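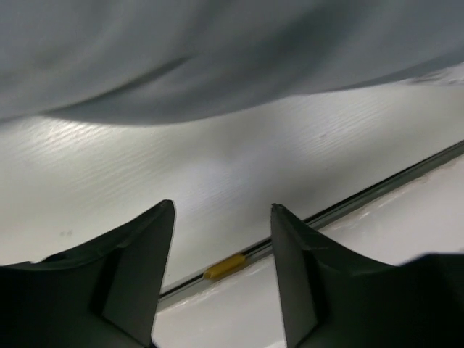
Marwa Abdelaziz thinks I am far too easily charmed, and wrote to tell me that folding one towel in front of visitors is a long way from doing a family's laundry. She may be right! But I had a lovely time at the Kettani open day in October all the same, and came home with sore feet and a great many opinions.

Home | Visits | Letters

We were let in at 10, and I went straight to the cloth bench (I have ironed enough shirts in my life to have earned that). Gray fabric, a pale grained board, and a small yellow piece lying in the narrow dark channel beside it, a thing I'd pick up without thinking. For a gripper with two fingers it is a real question, and I stood there a good while chatting with Bláthnaid Mulcahy about it. She gives it 8 years before she'd trust one alone in her kitchen. I'd let one try the socks sooner, if it didn't mind my hovering.

The coffee was good, and the bus back to Baltelport was late.

Last updated: October
Contact | © Nadari Letters | Back to top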